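Hand-object labels from kitchen recordings: first results from Molora

The Molora group has finished its first round of tests on segmenting household manipulation from head-view video. The question was narrow: can a model trained only on first-person recordings of ordinary kitchen work tell when a hand starts controlling an object, as opposed to merely touching it? Robot policies trained on such recordings inherit any error made at this step.

Harpreet Pelletier's team cut the recordings into 1366 clips and labeled each hand separately. Earlier practice at Molora gave one label per clip, which loses cases where one hand works and the other steadies a container. Shelves under counters are the hardest setting, with poor light and baskets that hide the ends of long tools.

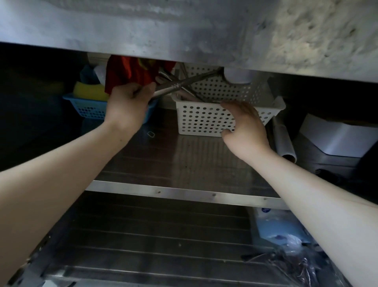 Labels were assigned per hand in 7 contact classes, from "no contact" to "tool in use." A second annotator checked every clip in which the two hands carried different classes -- these made up most of the disagreements. The baseline model, Nijs, was then retrained on the new labels with no change to its architecture.

On held-out kitchens, the retrained model placed the start of control within 6 video frames of the human label in 66 percent of clips. Errors cluster on dark, round appliances, where fingers on the rim are easily confused with fingers passing in front of it.
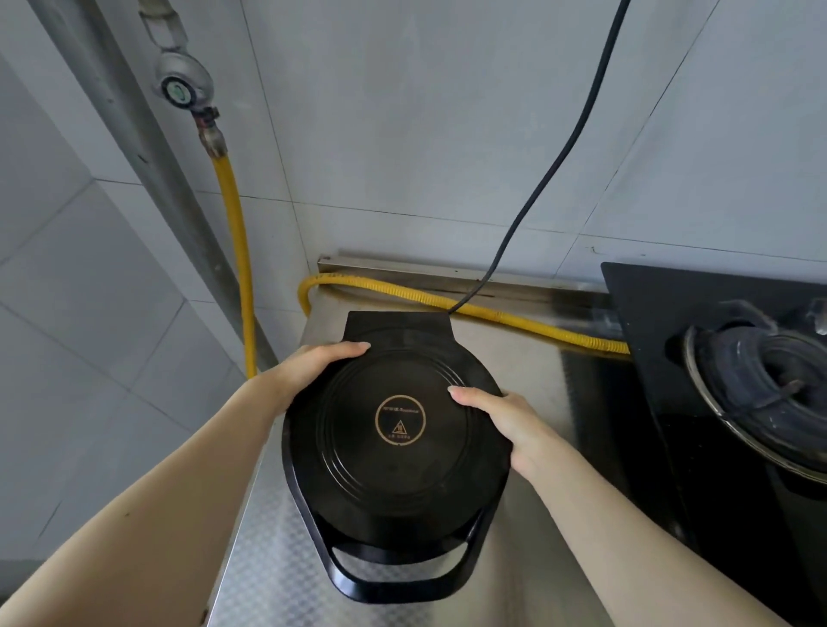 Two-handed grip on an electric griddle held upright on its side.

Ebere Ekpo is now testing whether a wrist-pose input reduces these errors. The label guide will go into the Lirkent repository in April. Groups with their own head-view recordings can request the annotation tool, Hulline, from the project office.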